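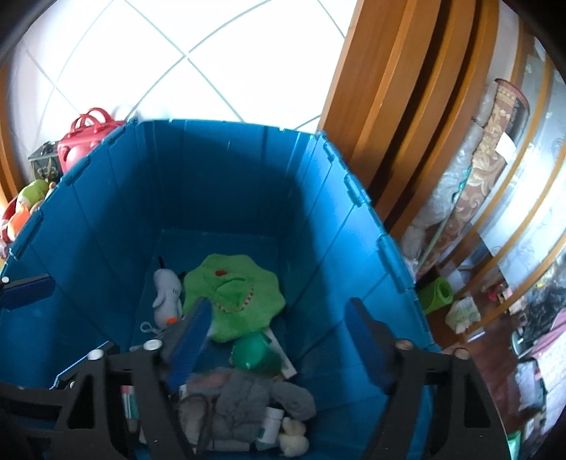
Wash test, enzyme powder vs. plain soap
July 30, 2010

Picking this up again because the Jimoleo rep left another carton of the powder and a sheet of claims to go with it. The sheet says "lifts set-in grime from plush at any temperature." I don't believe the any temperature part and I'm not sold on the rest. Plain soap flakes have done all right by us for years and they cost a fraction.

What we had on the bench: short-pile polyester plush from the Kencombe bolt, cut into squares, edges overlocked so they don't shed into the drain. Same soil on every square, which is the usual mix of cooking oil, cocoa and a little lampblack, brushed on and left overnight under the paper. I know the overnight part isn't long enough to call anything "set-in." Real toys get handled for years. We should have a batch that has been sitting since December, but the box was put next to the radiator and I don't trust it.

Temps: cold tap, and 80 F. Didn't go hotter. The glue on safety eyes gets soft and there's no point testing a wash we would never give a customer.

Cold results
Powder squares came out a bit lighter than soap. I could see it under the window and couldn't see it under the bench lamp, so make of that what you like. Both kept a gray ring where the brush had stopped. Rinse water from the powder ran cloudy for much longer and the squares felt slippery even after the extra rinse. That bothers me more than the gray ring does. These things go in mouths.

Warm results
No difference I would put my name to. If somebody had shuffled the squares I'd have been guessing. Went over them with the reflectance meter and got 66 on the powder and 66 on the soap. The meter hasn't been checked against the white tile in a long while, so the number itself may be junk, but it should at least be the same junk for both.

About the meter: tile is in the left drawer, wrapped in the yellow cloth. Please don't clean it with the solvent. The last one went chalky that way.

The claims sheet
It cites a trial on 2509 "washed articles." Articles of what? There's no fiber named, no soil, no wash time. One line says the comparison was made against "a leading product" and the next line calls it "untreated water." Those can't both be right. I've asked for the full report twice now and got the brochure again, folded differently.

The Šimkus people use the powder and like it, but they wash cotton sheets in bulk, and oil sits in cotton in a whole other way. I wouldn't carry their results over to plush. They also changed their machines the same season they changed powders, so I don't see how they can tell which one did the work.

Spin
Ran leftover squares through the small extractor at 4000 to see if we could shorten drying. Pile was crushed flat on the outer side and brushing only brought some of it back. Don't do this with anything that has a face. Went back to rolling them in a towel and laying them on the rack.

Dye bleed
The red felt bled in both washes. Worse in the warm. I'd been told it was the soap that did it, and I think that's just been repeated until it stuck. It's bad felt. The replacement swatch from Zurncombe held in the cold, haven't tried it warm. If it holds I'd switch over whatever we decide about the powder.

Where this leaves it
Not switching. One lighter square by the window isn't worth the extra rinse, and the slippery feel needs explaining before it goes near anything for babies. If the rep wants to argue, bring the report.

To do
Redo the cold wash blind. Somebody else codes the squares on the back in laundry pen and keeps the list away from me. I went in expecting the powder to fail and I was the one judging.
Check meter against tile first.
Weigh the powder out. I used the scoop, and the scoop is whatever the scoop is.
New soiled batch, on a shelf well away from the radiator, dated on the lid.
Zurncombe red, warm wash.
pH strips for the last rinse. The ones in the cabinet have gone brown at the ends, order more.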